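Menos canecas, mais café

Durante muitos anos guardei as canecas empilhadas num armário por cima do lava-loiça, duas a duas, com as de baixo sempre fora de alcance. Eram demasiadas. Vinham de feiras, de empregos antigos, de uma estadia em Gruvside, de prendas de Natal de gente que já não sabia o que me oferecer. Quero defender neste texto uma posição simples: uma casa precisa de poucas canecas, e essas poucas devem estar à vista.
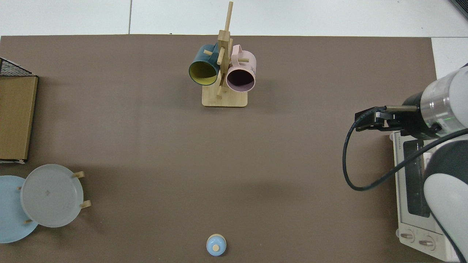
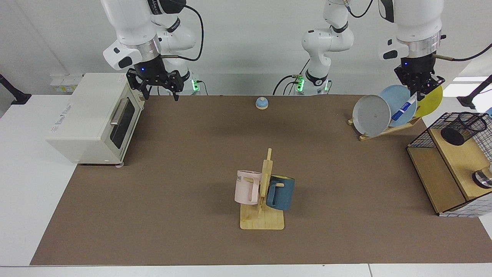
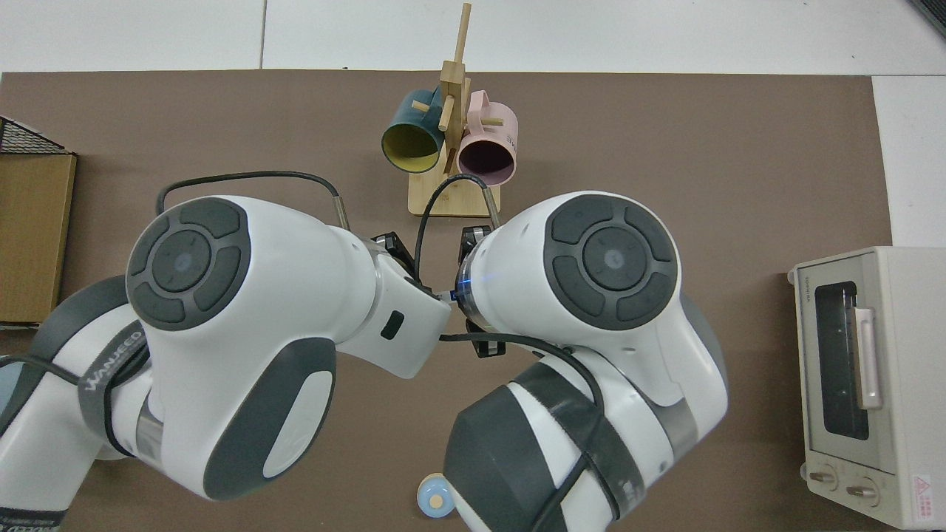

Quantas canecas deve ter uma pessoa que vive sozinha? Quatro chegam: uma para usar, uma para lavar e duas para visitas.

Sei que o número parece baixo. Quando o digo em voz alta, respondem-me quase sempre com o mesmo argumento, o das festas. E se vierem oito pessoas? Em minha casa, oito pessoas ao mesmo tempo aconteceram uma vez em muitos anos, e beberam vinho. Guardar loiça para um dia que não chega é pagar renda por um armário que serve de depósito. Quem recebe muito tem outras contas a fazer, e não escrevo para essas pessoas.

O segundo argumento é o sentimental, e esse custa mais a rebater. Uma caneca é um objeto barato que se agarra todos os dias, e por isso ganha peso. Tive uma de Haltwood, com a asa colada, que não usava há anos com medo de a partir de vez. Ocupava o lugar de duas. Acabei por a deitar fora em outubro, num saco com jornais velhos, e passei uma semana a pensar nisso. Depois deixei de pensar. Continuo a lembrar-me de Haltwood exatamente da mesma maneira.

Há também o preço. Paguei 15 euros por uma caneca numa loja chamada Kershaw, numa altura em que tinha o armário cheio. Não me fazia falta nenhuma. Gostei da cor e do peso na mão, e a loja estava bem iluminada. Não foi uma compra má, uso-a ainda hoje. Mas podia ter dado outra no mesmo dia e não dei. Se tivesse seguido essa regra desde o princípio, uma entra e uma sai, nunca teria chegado às pilhas.

A questão de as ter à vista é menos óbvia. O armário fechado esconde a quantidade, e é por isso que cresce. Quando penduramos as canecas, num suporte de mesa ou em ganchos por baixo de uma prateleira, o limite passa a ser físico. Se não há gancho, não há caneca. Prefiro ganchos, por causa da bancada, que na minha cozinha tem 80 centímetros livres e tem de dar para cortar pão, escorrer loiça e pousar as compras. Quem tem mais espaço pode escolher o suporte, que tem a vantagem de se mudar de sítio quando é preciso limpar.

Dizem-me que à vista apanham pó. É verdade para as que não se usam. Uma caneca que sai do gancho de dois em dois dias não tem tempo de apanhar pó, e uma que o apanha está a dizer alguma coisa sobre a necessidade que temos dela. A gordura do fogão é outro assunto. Junto ao fogão não se pendura nada, nem canecas nem panos, e quem tem uma cozinha tão pequena que tudo fica junto ao fogão faz melhor em manter o armário, com metade das coisas lá dentro.

Não tenho opinião forte sobre conjuntos. Durante algum tempo tive seis iguais da marca Stullanari, brancas, e achei-as práticas e aborrecidas. Partiram-se duas e o conjunto deixou de o ser. Com canecas todas diferentes, uma que se parte não estraga as outras. Também ajuda a que cada pessoa da casa saiba qual é a sua, o que reduz a loiça suja ao fim da tarde. Numa casa com crianças isto nota-se logo.

O que fazer às que sobram é a parte chata. As lojas de segunda mão recebem tantas canecas que algumas já as recusam, sobretudo as que têm logótipos de empresas. Eu levei as minhas em duas vezes e deixei as restantes na copa do trabalho, onde já havia uma prateleira cheia delas. Admito que isto foi só passar o problema para outro lado. Uma ou duas servem para lápis ou para uma planta pequena, se alguém lhes furar o fundo. Mais do que isso é acumulação com outro nome.

Reconheço que há assuntos mais sérios do que este. Mas a loiça que tiramos do armário todas as manhãs é uma das poucas coisas da casa que se pode resolver numa tarde, sem obras e sem gastar dinheiro. Tirem tudo para cima da mesa, escolham as que usaram na última semana e vejam quantas são. No meu caso eram três, e fiquei com quatro porque gosto da verde.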